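2024-02-27
By Kulsoom Durrani

Bring back the office lunch hour. The whole hour. I'm typing this at my desk with crumbs in the keyboard, so yes, I know.

When I started at Foltum we stopped at noon. Phones went to the machine. Eighty people went down one flight of stairs and sat at long tables and ate, and the big boss stood in line for soup like everyone else. Then it was 45 minutes. Then it was "flexible," a word that means you eat over a spreadsheet and somebody messages you while your mouth is full.

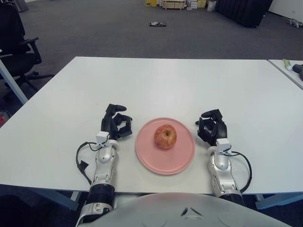

No memo ever came out about it. That's what bugs me. If they'd tried to take the hour in one go there would have been a fight, a petition, Saqib Jatoi from shipping banging on doors. Instead it went in little bites. A meeting at 12:30, just this once. A call with a client on the other coast. A new hire who didn't know any better and stayed at her screen, and then the rest of us felt lazy for standing up.

My last job, at Wuker, had gotten all the way to the end of that road. Beautiful kitchen. Nice chairs. Not a soul in the chairs. You'd walk in to use the microwave and feel like you were tresspassing. 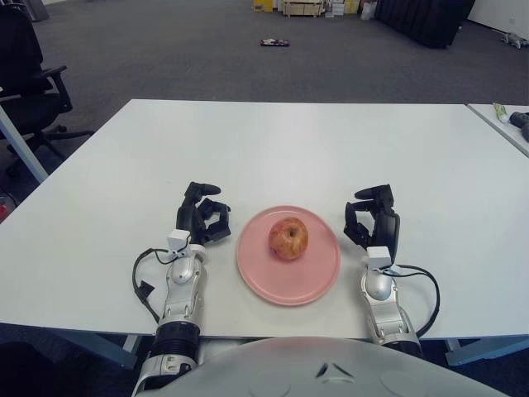 People tell me they like it better this way. Work through, leave early. Fine, if you leave early. Naveed Khokhar sits two desks over from me and has worked through lunch for years and I have never once seen him leave before six. Who got that hour? Not Naveed. Not his kids.

And the other argument, that grown adults don't need a bell to tell them to eat. Maybe. But a bell tells everybody at the same time, and you can't have lunch with people who ate at 11 or are planning to eat at 3. I learned more about how the billing system really works from Faisal Afridi over a plate of rice than from the 400 page manual. He wasn't teaching me anything. He was complaining. Very useful, complaining.

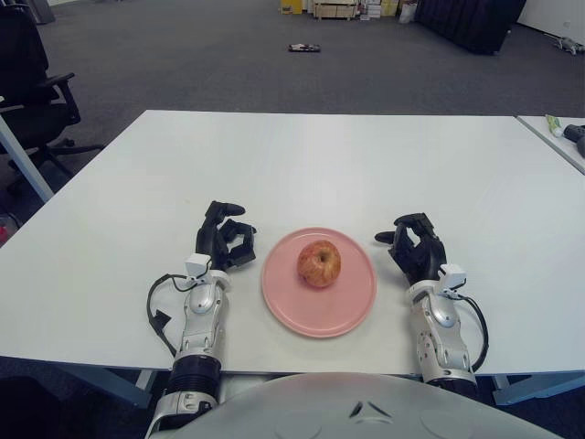 The snack budget is what they gave us back for it. Every company does this now - bars, nuts, a bowl of fruit by the printer, a poster about wellness. I have nothing against fruit. But one apple in the middle of a pink plate, with all that bare plate around it, is what lunch looks like once you've let it shrink for ten years. It's a snack. You eat it in 8 minutes standing up and then you're hungry at 2 and mean by 4. Ask my team.

So what do I want. Not much. Block noon to one on the calendar, company wide, and make it stick. No calls. Managers go first, because if the manager is at her desk then nobody moves, and I say that as a manager who was at her desk yesterday. Pay for the hour, or at least half of it. Put the long tables back, the little round ones are for couples on vacation.
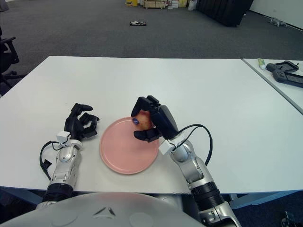
Senad Atanasov runs a small print shop, Kazmi, down the block from us, and he locks the front door at noon. Sign in the window, back at 1. I asked if he loses business and he said sure, a little, and went on eating. His people have been with him forever. I don't have a study to wave at you. I have that shop, and the one good year I remember at Foltum, and a drawer full of plastic forks.

Anyway it's 12:50 and I have a call at 1. Going downstairs. If it's Camadness on the line again tell them I'm having soup.

We use cookies to improve your experience. By continuing to browse you agree to our use of cookies. Accept | Manage settings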